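Chapter 8

Comparing Grippers and Hands

8.1 What a comparison is for

A maker's data sheet gives the closing force, the stroke and the mass of a gripper. These figures are measured with the gripper fixed to a bench and closing on a steel block, and they say little about how it will behave at the end of an arm, reaching over the wall of a tray towards a small round object. Chapter 7 dealt with the bench figures. The present chapter deals with trials, in which the same task is given to two or more grippers and the results are set side by side.

A trial compares complete systems. The gripper, the arm, the controller and the cameras all affect the result, and a change in any one of them may hide a change in another. Giannakopoulos calls this the problem of the shared wrist: when two hands differ in length, the wrist must be held at a different height for each, and the arm may then be working near a joint limit with one hand and well clear of it with the other. A poor score may belong to the arm.

8.2 Terms used in this chapter

Trial: one attempt at the task, from the start position to release or to a stated time limit.

Run: a set of trials made with no change to hardware, software or layout.

Grasp: closure of the fingers on the object so that it can be lifted clear of its support.

Slip: any movement of the object relative to the fingers after the grasp is made. Slip that ends in a drop is counted separately.

Clearance: the smallest distance between any part of the hand and any part of the tray during the approach.

8.3 The Gotstead task

Most of the worked results in this chapter come from the Gotstead task, a tray transfer carried out in simulation with two arms at one table. Two hand models, the Allex and the Makowska, were tested under the same controller. Each run consisted of 16 trials. After faulty starts were struck out, 633 trials remained for the Allex and the same number for the Makowska.

Simulation removes several sources of error. The lighting is constant, the objects do not wear, and the start position can be repeated exactly. It also adds one, namely the contact model. Friction between finger and object is set by the user, and a value chosen carelessly can favour a hand with broad fingers over a hand with narrow ones. Section 8.6 gives a method for checking this value against a physical pull test.

Figures 8.1 and 8.2. Tray transfer in simulation: a small bottle held by the left hand; a slender cylinder held by the right hand over the blue tray.

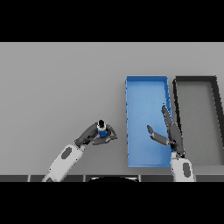
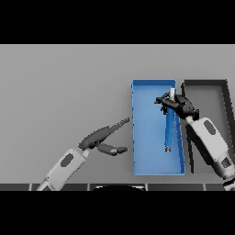
8.4 Choosing what to record

The success rate alone is a weak measure. Two hands may both complete 8 trials in a run of 16, one failing at the grasp and the other at release, and the remedies are quite different. The stage at which each failure occurs should therefore be written down, using the terms in Section 8.2. The Grarkesura log sheet, printed in Appendix C, has a column for each stage.

Joint positions and finger forces should be stored for every trial, including the failed ones. Clearance may be worked out afterwards from the joint positions, provided that the tray position has been stored as well.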